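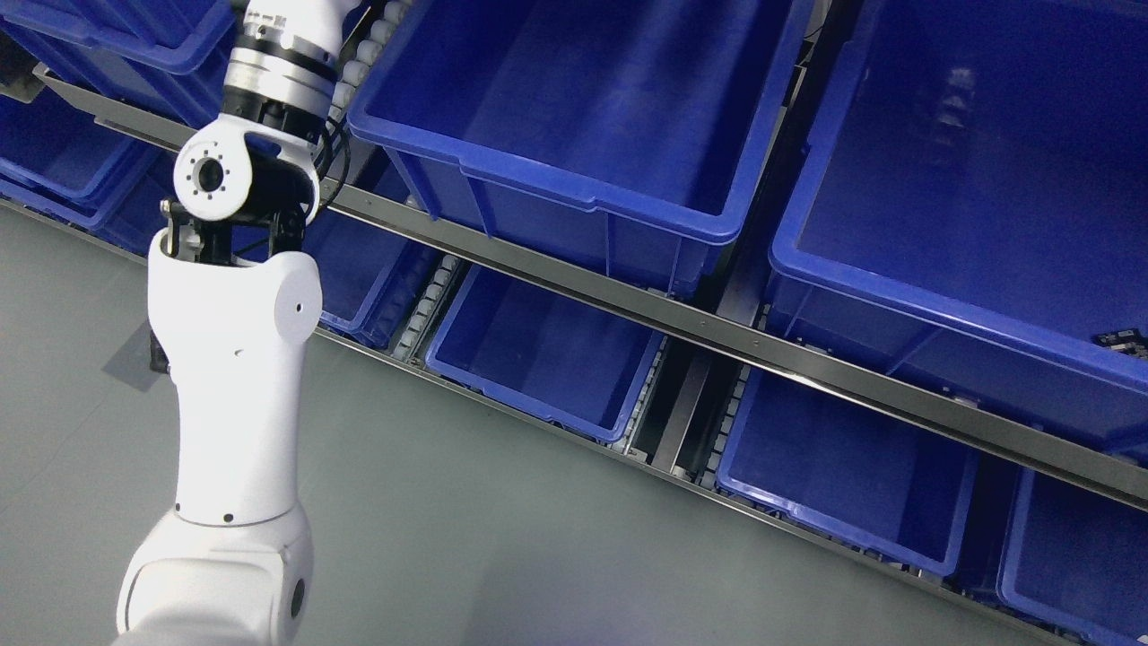 Tusix Daybook, lined, cloth cover

Print this page | E-mail this page

I kept a blog for 7 years before I went back to paper, and I still post now and then, mostly dinner and the dog. But the longer stuff, the stuff I'd never put where my cousins can read it, goes in a Tusix. I've filled four of these and I'm well into the fifth, so when I started selling notebooks it was the first thing I wanted on the shelf!

The basics first. It's a daybook with 102 sheets, lined both sides, sewn so it opens flat on the table without you having to lean on it. The cover is cloth over board. You can have it in rust, dark green or a kind of oatmeal color that Covix (they make the paper and the covers) insists on calling Linen. It isn't linen, it's cotton, I asked. There's one ribbon. I've begged for two and they keep telling me maybe in April.

The pages are undated, and I love that. I used to buy the kind with the date printed on top, and by the middle of winter I'd have a run of empty pages staring at me like unpaid bills. With the Tusix you write the date yourself, or don't. Some of my entries are six pages long and one of them just says "rain, soup, called Mom." They sit next to each other perfectly well.

Print | E-mail to a friend

The paper

Cream, not too yellow, with pale gray lines. The spacing is on the wide side - if you write tiny you may feel like you're back in grade school, and I'd point you to the narrow version, but I don't have it in stock at the moment. Ballpoint, pencil and gel pens are all fine. I use a fountain pen with a medium nib and get a little shadow on the back of the page but no bleeding. Big juicy felt markers will go through. I tried a purple one on the last page of my green book and it went through two sheets, so keep those for birthday cards.

It takes glue well too. I stick in ticket stubs, seed packets, the label off a jar of plum jam I wanted to remember. If you do a lot of this the book gets fat and the cover starts to gape, and then you'll want the elastic band, sold separately (I know, I know).

The binding

Prokopenko does the sewing, and they're a small bindery, so the books come to me in batches and sometimes there's a gap. The batch before this one had a few where the ribbon was too short to reach past the bottom of the page. I've pulled those and they're in the seconds bin if you'd like one for less. Nothing else wrong with them.

The spine will crack a bit the first week. Mine all did. Open it in the middle, press down gently, then do the same a little way in from each end, and it'll loosen up.

What I write in mine

People ask me this a lot at the counter, usually people who say they wouldn't know what to put. I never know either! I write down what's in my head when I sit down, and that can be the school board, or a fight I'm having with the gutters, or the maples across the road, all in one paragraph. I used to try to give each entry a subject, the way I did for the blog, with a title and everything. It made me write less. These days I just start with whatever's on top and stop when the coffee's gone.

I do leave the first two pages blank and come back later to make a sort of index. "Trip to Jakel, near the front." "Long gripe about the phone company, after the ribbon stain." It's come in handy more than once.

Good to know before you order

The book is bigger than it looks on a screen. It fits in my tote bag but not in a coat pocket. If you want something for your pocket, ask me about the Covix half size, same paper, stapled.

Colors run a bit. I set the rust one down on a damp kitchen counter and it left a pink edge that took some scrubbing.

I got 500 in with this delivery and the dark green is going the fastest, as usual. Orders of 4 or more ship in one box, and you can mix colors, just put it in the notes when you check out. Returns are fine if you haven't written in it. If you've written in it, I'm afraid it's yours.

Page updated 2026-10-24

Print this page | E-mail this page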